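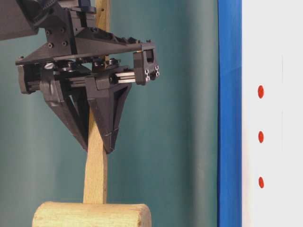

Figure 1. Gripper on the mallet handle, fixed camera view.

Final Report: A Two-Arm Task Sequencer for Mallet and Peg Work
Lutfa Roy
Submitted Saturday, June 16, 2018

1. What I set out to do

My proposal from January promised "a general planner for two-handed tool use." My advisor wrote "which tool?" in the margin, and that question removed most of the project in one stroke. The tool is a mallet. The work is a board with red pegs in it. The general planner is now a sequencer called Kuvetti, which knows what a mallet is and has no opinions on anything else.

Kuvetti sits on top of Jimar, the lab's motion library, and talks to both arms. Jimar plans a path for one arm at a time and assumes the rest of the world is furniture. This is a fair assumption until the furniture is the other arm.

2. How the software is laid out

There are 2 processes. The first reads the cameras and estimates where the mallet is and which way the handle points. The second holds the task as a list of steps, each with a condition to enter and a condition to leave. I spent a month on a fancier version with a tree of behaviors and went back to the list when I could no longer explain my own tree to myself.

Most of the steps are dull: approach, close, check, lift. The interesting one is the handoff, where both grippers have hold of the same piece of wood and each controller believes it is in charge.

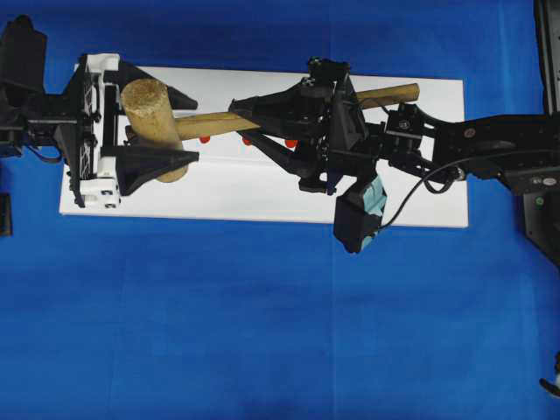 Photo: L. Roy / Truvham Lab

With one gripper on the head and the other on the handle, the two arms and the mallet make a closed loop. Any error in the calibration between the arms has to go somewhere, and stiff position control sends it straight into the motors. My first fix was to let the second arm go soft as soon as its fingers closed. My second fix was to make it go soft slightly before that, after a servo shut itself down in protest.

The rule I ended up with is simple. One arm leads, the other follows with low gains, and the lead only changes when both report a steady grip for 400 milliseconds. I tried shorter waits. They worked very well in simulation.

3. Finding the mallet

The pose estimator fits a cylinder to the head and a line to the handle, then checks that the two agree. The overhead view does most of this, and the wrist view corrects it once a gripper is close.
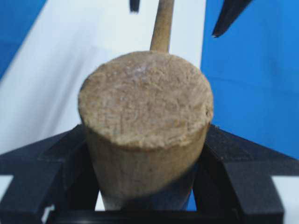

Pose correction from the wrist view was the part I expected to finish in a week. The original code, borrowed from an older student project called Ruddock, looked for a clean ellipse and took its center as the center of the head. It had been tuned on a rendered mallet with a perfect edge. The real striking face is rough and pitted, its rim is uneven, and there is a small chip or notch on the right-hand side, so the ellipse fit kept wandering off toward whichever bit of edge it liked that day. I replaced it with a fit that throws out the worst 20 percent of edge points and uses the handle to settle the rotation. It is slower and much less excitable.

4. What is left

The sequencer does not replan. If a step fails its exit condition, it opens a dialog box and waits for a human, a recovery strategy I have described elsewhere as "operator in the loop." The lead-change rule also needs a proper force estimate in place of motor current, which drifts as the servos warm up.

The code is in the lab repository under kuvetti, with the behavior tree in a folder named old. Please do not open the folder named old.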